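**Where to put the basket when I empty a front loader?**

Posted by Byung-chul Kang, 10/31/21

Hello everybody. My washing machine is a front loader and the door is very low. I have back pain since May, so I don't want to lift the basket from the floor each time. Now I put it on a plastic chair next to the machine. Is it a good way, or should I buy a stand? The one I saw from Genik costs 39 dollars and holds 300 ounces only, and my wet towels are surely more heavy.
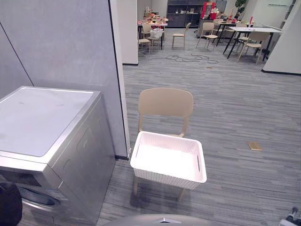
**Huia Paewai**

Keep the chair. I did the same for years in Te Moana. Please check two things: the chair must not touch the machine when it spins, and the basket should sit fully on the seat. Take the laundry out in small portions, and bend your knees when you reach to the door. Wet towels I carry in two trips.

**Midia256**

just buy a pedestal, problem solved

**Huia Paewai**

A pedestal is nice, but mine was almost 300 dollars with the delivery, and two persons had to lift the machine on it. For a sore back I would try the chair first.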